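Balex Fabric Steamer: two months on old upholstery

Posted Dec 25, 2025

I bought the Balex in October after a weekend of sneezing on my own sofa. Ours is a house full of fabric (patterned chairs, floral everything, curtains that weigh as much as I do) and I'd been putting off having it cleaned because the quote I got in Drelstead was more than I paid for the sofa. The Balex was $142 with the small brush head thrown in, so I figured even if it only did half the job I'd come out ahead.

It does a bit more than half the job! Let me get the boring stuff out of the way first.

Setup

You fill the tank at the sink, screw the cap down hard (harder than feels right, mine dribbled the first two times) and wait for the light to go green. The manual says 60 seconds. Mine takes closer to two minutes, long enough to vacuum one cushion, so that's what I do now. The cord is 13 feet and I still wish it were longer. Our one decent outlet is behind a cabinet and I've gotten very good at stepping over things.
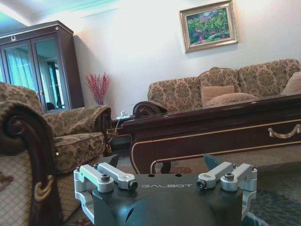
On the armchair

I started with a patterned armchair because if I wrecked a chair I could live with it. Test the back first, please. Older dyes can run and the leaflet only mentions this in tiny print on the last page. I did a patch low down, left it overnight, no bleeding, and then went for it.

The wide head is great on flat parts. On the arms, where years of hands have been, I needed three passes and a towel, and the towel came away a color I'm not going to describe. The fabric felt softer afterward and the stale smell was gone by morning. What it didn't shift was an old tea ring on the seat. It's lighter, I think? My other half says it's exactly the same, so take your pick.

On the sofa

Bigger job, same routine. I'd say give yourself an afternoon and open the windows even if it's chilly. The tank runs dry after two seat cushions and you have to let the thing cool before you unscrew it, and that gets old fast. I came close to quitting at cushion three and had a sandwich instead.

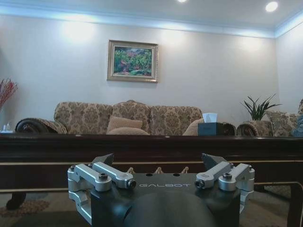
I should also say keep the steam well away from wood. I've got a soft spot for dark furniture with a proper finish on it, and steam will leave a cloudy bloom on polish in no time. I drape a beach towel over anything close by. Same goes for picture frames, and for the Tabrizi rug in the hall, which I haven't dared touch with this and probably never will. That one goes to a rug place.

How it compares

Before this I had the Ornamport handheld, the little one that looks like a hair dryer. It was cheaper and lighter and it spat. Constantly. Fine for a shirt collar, hopeless on a sofa. The Balex is heavier and my wrist knows about it after twenty minutes, but the steam comes out even and I haven't had a single wet splotch from it.

The box claims 2,000 hours of use before the heating element needs replacing. I'll never get anywhere near that so I can't tell you.

Gripes: the water gauge is on the side facing away from you if you're right-handed. The brush head pops off if you press at an angle. And there's no place on the body to park the hose, so it flops on the floor and picks up dog hair.

Four stars from me. If you only have one chair to do, rent something. If you've got a roomful like I have, buy it, and get a spare cap while you're at it, they sell them separately.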